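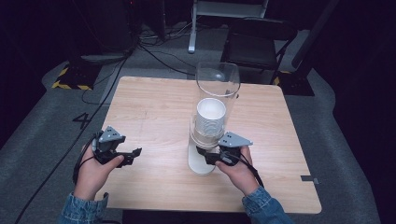
Paper cups in their dispenser

Running > Relays > Briltesby to Mirklow > Your questions

Briltesby to Mirklow Relay: your questions

We get a lovely pile of emails every spring and plenty of them ask the same things, so here are the answers. If yours isn't covered, write to the relay desk and one of us will get back to you (usually in the evening, when we're home from training).

What is it, exactly?

A road and track relay for teams of six, run from the market cross at Briltesby to the cricket ground at Mirklow. The first one was held in 1867, between two villages that couldn't agree which had the faster lads, and we still hand over a wooden baton at every change. It's a brilliant day out. The fourth leg along the old railway is one of the best stretches of running anywhere in the county and I will argue that with anyone!

How fast do we have to be?

Not very. The front teams are properly quick and a joy to watch, but most of the field are club runners, works teams, families and groups of friends who talked each other into it. There is a cut-off at the end of leg three, at the ford. If your runner hasn't come in by 1 pm, your fourth runner is sent off without the baton and your team still gets a finishing time.

What does it cost?

£20 a team, so a bit over three pounds each. Club teams and friends' teams pay the same. We can move an entry to next year if you tell us before the numbers are posted out, but we can't give refunds after that.

Do all six of us have to belong to a club?

No. There are 20 places held back for affiliated clubs and the rest are open to anybody. If your team has a mix of club and non-club runners, enter it as open. You can't score in the club shield that way, but you can win the open race outright, and two of the last five winners did just that.

Can one person run two legs?

Yes, once per team, and the legs mustn't be back to back. People most often double up on one and five, which are the short ones. Put the same name down twice on the form so the marshals know to expect it.

Which leg should I give our nervous runner?

Leg two, every time. It's flat, it goes past the school where there's always a good noise, and it's nearly impossible to get lost. Keep your strongest climber for leg three. Leg six looks easy on the map and then there's Trajkovski, which is what everybody round here calls the steep lane up from the bridge, and it comes when your legs least want it.
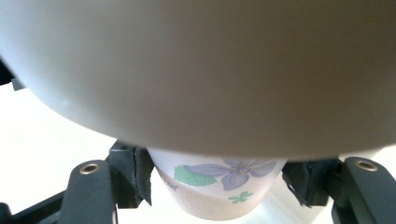

Eskil Nordin wrote to us after his first go that he had "saved nothing at all for the lane, walked the top half of it, and was cheered as if I was winning". He's down for leg six again.

What happens if we drop the baton?

Pick it up and carry on. Whoever dropped it has to be the one to fetch it, even if it has rolled into the hedge. A baton passed outside the painted box costs your team 30 seconds, and the changeover judge will tell you so there and then.

Can we query a penalty or a time?

Of course. Go to the results tent within half an hour of your last runner finishing, and take your captain with you. Times come from Wesus tags, worn on the ankle, and the judges keep a written list at every change as well, so there is nearly always something to check against. Eilif Hovland has the final say.

Is there something for children?

There is, and it's my favourite bit of the whole day! The junior dash is 1000 metres round the cricket ground, for ages seven to eleven, and starts at noon. It's free and you enter on the day by the scoreboard. Parents may run alongside the under-eights but please let the children go ahead of you at the line.

How do runners get to their changeovers?

Share cars if you can. The lanes are narrow and parking at the ford is only for a handful of vehicles. Legs two and five are both within walking distance of a bus stop. There's no road access at all to the start of leg four, so allow ten minutes on foot from the lay-by.

Can I wear headphones?

Not on legs one, three or six, which are on open roads. On the railway path we'd still prefer you didn't, as runners come through from behind and they do call out.

Are dogs allowed?

As spectators, on a lead, very welcome. As team members, sadly no. We have been asked more than once.

When do entries open?

The first Tuesday in February, at 7 pm. Have all six names ready before you start the form, as it doesn't save halfway.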